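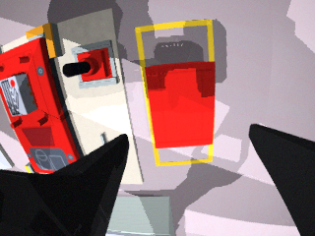

ok thread on the sim result, writing this fast before the 6 pm cluster window

Question was simple. If we randomize shadows in sim, does the policy stop missing the red block? Old Calten policy kept going for the shadow edge

Method: same task, same start poses, only the light moves. 40 light setups for training, none of them reused in the test. Everything rendered in Cukeck from the wrist view

Harsh ones on purpose — shadow right across the block and the yellow outline, so the red goes dark in patches and the yellow turns mustard

233 demos total. Thats small. We wanted to see if lighting variety could make up for it

Test was 60 rollouts on lights it never saw. Fixed-light baseline failed 23... no sorry, reading the wrong row, will post the table once I recheck it

What I can say now: random lights beat fixed lights, and the gap is biggest when the shadow crosses the block's top edge

Didn't help with the lever at all. Same misses, same spot. Probably a depth thing, dark lever sticking out over the cream panel

Tried Fawzy's color jitter on top — no real change. Dropped it

Next up is Prorkora, same seeds, real arm. Configs going up tonihgt if the upload behaves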